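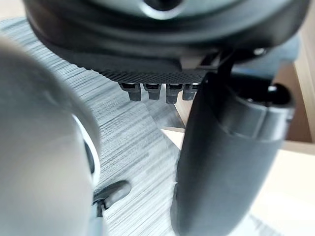 *Flakmont Writers' Circle | Short fiction, open theme*

**The Pear Tree on Talari Street**

So my aunt left me the house in Flastitz, and everybody in the family was very nice about it, which should have tipped me off. It's a weatherboard place at the bottom of Talari Street with a verandah that leans toward the creek like it's trying to hear something. I drove down in January with the dog, a camp bed and one saucepan, and I was going to stay a fortnight and get it ready to sell.

First morning, seven o'clock, there's a knock. A woman about my aunt's age, gardening gloves, no hello.

"You'll be wanting to know about the pears," she said.

I said I hadn't known there were any pears. She looked at me the way you'd look at someone who'd turned up to a funeral in thongs, and walked straight past me, down the hall, through the kitchen and out the back door. She didn't need to be told where the step was. (I did. I've still got the mark on my shin.)

The tree was enormous. I'd seen it from the kitchen window and assumed it belonged to the council, it was that big. It hung over my fence, and her fence, and the lane, and it was covered in hard little green pears the size of eggs.

"Half of those are mine," she said. "Always have been. Your aunt took the creek side and I took the lane side, and the top went to whoever had the ladder."

"Who's got the ladder?"

"Well," she said, "that's what we need to discuss."

I found out about the ladder in bits over the next few days. They'd bought it together in 1976, halves, from Aerts Hardware back when Aerts was still in the main street and would put your name on things in paint. It had both their names on it. Then there was some kind of falling out over a jar of chutney at the Flakmont show, and for 16 years the two of them hadn't exchanged a word, though they'd kept sharing the ladder. My aunt would pick her side, then lean it on the fence. Next morning it'd be gone. A few days later it'd be back on the fence again, hosed down.

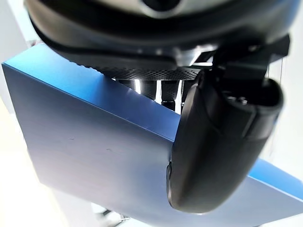
I asked what had been wrong with the chutney.

"Nothing was wrong with it," she said. "It was mine. It was my recipe, and she got second with it."

"And what did you get?"

She pulled a weed out of my path, had a good look at it and put it in her pocket. "I didn't place."

I laughed, I couldn't help it, and for a second I thought I was in for another 16 years of the same treatment. But then she made a noise like a kettle just starting and I realised she was laughing too.

I looked everywhere for that ladder. Under the house, where I met a lizard I'd rather not have met. In the shed, which was mostly flowerpots and a wardrobe with no doors. I rang my cousin, who'd cleared out a lot of the heavy stuff after the funeral, and he went very quiet and then said he'd have to ring me back. He didn't ring me back. I rang him again.

"I took it to the tip," he said. "It had a rung missing, it was a deathtrap! I thought I was doing you a favour."

I sat on the back step for ages after that with the phone in my lap. The dog brought me a pear. I thought about just buying a new one and not saying anything, and then I thought about her coming down the lane in the morning and looking for the names.

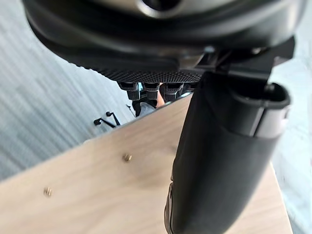
In the end I told her over the fence, quick, like pulling off a bandaid. She had a bucket in one hand and she put it down.

"Which rung?" she said.

"Sorry?"

"Which rung was missing?"

I said I didn't know. She said it'd be the third from the bottom, because it had gone in 2000, and she'd been the one on it, and she'd lain in the lane with her ankle pointing the wrong way until my aunt came out in her dressing gown. My aunt hadn't said anything. She'd gone in, rung the ambulance, come back with a cushion and a cup of tea, and sat down there in the gravel beside her until it came. Then she'd gone inside.

"Not a word?" I said.

"Not one. Stubborn as a post." She picked the bucket up again. "It was good tea, though. She'd put sugar in it. She must've remembered."

I drove to Flakmont the next day and bought a ladder. It was aluminium, and the fellow at the counter did not offer to paint anything on it, so I bought a tin of white enamel and a brush as well and did it myself on the verandah, with the dog helping. My lettering's terrible. I put her name, and my aunt's name, and I left a gap underneath and went in to have lunch.

When I came out she was standing there reading it with her glasses pushed up.

"You've run out of room down the end," she said.

"I know."

"And what's the gap for?"

I said I hadn't made up my mind yet. I had an agent coming at four to look the place over, and I'd mopped the kitchen specially.

"Pears aren't ready till the end of summer," she said. "You'd want to be here for that. I'm not going up the top with my ankle." She held the tin up to see how much was left in it, and pressed the lid down hard with her thumbs, all the way round, so it wouldn't dry out. Then she asked if I had any sugar, and whether I'd ever made chutney, and I put the kettle on.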